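La chambre du fond

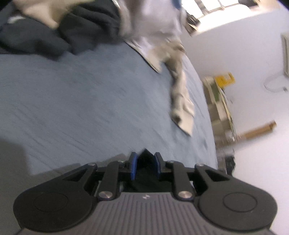
Un drap gris-bleu, froissé.

Quand Sarmīte Kalniņš reprit la pension de Travow, il restait dans l'armoire du premier étage 50 draps, tous du même gris-bleu, et un cahier où l'ancienne propriétaire notait les lessives. Elle garda les draps. Le cahier, elle le rangea dans le tiroir de la cuisine avec les factures de fioul.

Le village vivait de la saison et, hors saison, de pas grand-chose. En septembre les marcheurs redescendaient de l'Orker et prenaient le car pour Zisorau. Après eux, il venait encore un représentant en outillage, parfois un couple qui s'était trompé de route. Elle leur faisait une soupe et leur donnait la chambre sur la rue, plus facile à chauffer.

Sota Ichikawa arriva à pied, vers six heures du soir, avec une valise trop petite pour quelqu'un qui demandait à rester un mois. Il voulait la chambre du fond. Elle lui dit que le radiateur marchait mal et que la fenêtre donnait sur le mur de la scierie. Il répondit qu'il le savait.

Elle ne posa pas de question. Elle monta faire le lit, ouvrit le radiateur à fond, redescendit et inscrivit le nom dans le registre en lui demandant de l'épeler.

Les premiers jours, il sortit tôt. Il passait devant la scierie, fermée depuis longtemps, et suivait la rivière jusqu'au barrage. Il rentrait pour déjeuner, les chaussures à la main. L'après-midi il écrivait, ou bien il dormait, on n'entendait rien. Le soir il mangeait ce qu'il y avait et portait son assiette dans l'évier.

Au bout d'une semaine, il demanda si elle avait connu Mets.

« Le contremaître ? Non. Je suis d'ailleurs. On m'en a parlé.

— Qu'est-ce qu'on vous a dit ?

— Qu'il buvait et qu'il était juste. »

Il hocha la tête. Il raconta alors que son père avait travaillé à la scierie deux hivers, comme mécanicien, envoyé par le fabricant des machines. Il logeait chez l'ancienne propriétaire, dans la chambre du fond, parce qu'elle coûtait moins cher. Il envoyait une lettre toutes les deux semaines. Puis il y avait eu une dispute avec Mets à propos d'une prime de 3 564 couronnes, et il était parti sans la toucher. Il en avait parlé jusqu'à sa mort, toujours avec le chiffre exact.

Sarmīte alla chercher le cahier dans le tiroir. Elle ne l'avait jamais lu en entier. Ils tournèrent les pages ensemble sous la lampe. Entre les draps et les taies, l'ancienne propriétaire avait noté d'autres choses : le prix du charbon, la mort d'un chien, les loyers en retard. À la page d'un mois de février, il y avait : « Ichikawa, 200 de M., à lui renvoyer. Pas d'adresse. » La ligne revenait au printemps, puis à l'automne, cinq fois en tout. Ensuite le cahier ne parlait plus que de linge.

« Deux cents, dit-il. Il a donc payé quelque chose.

— Ou il a commencé. »

Il relut la ligne et demanda s'il pouvait la recopier. Elle lui proposa d'arracher la page. Il préféra recopier.

Il resta jusqu'à la fin du mois, comme prévu. Le matin du départ, il paya en billets, et elle lui compta la chambre au prix de l'hiver. Quand le car fut passé, elle monta défaire le lit, mit le drap à la machine et nota la lessive dans le cahier, à la suite des autres.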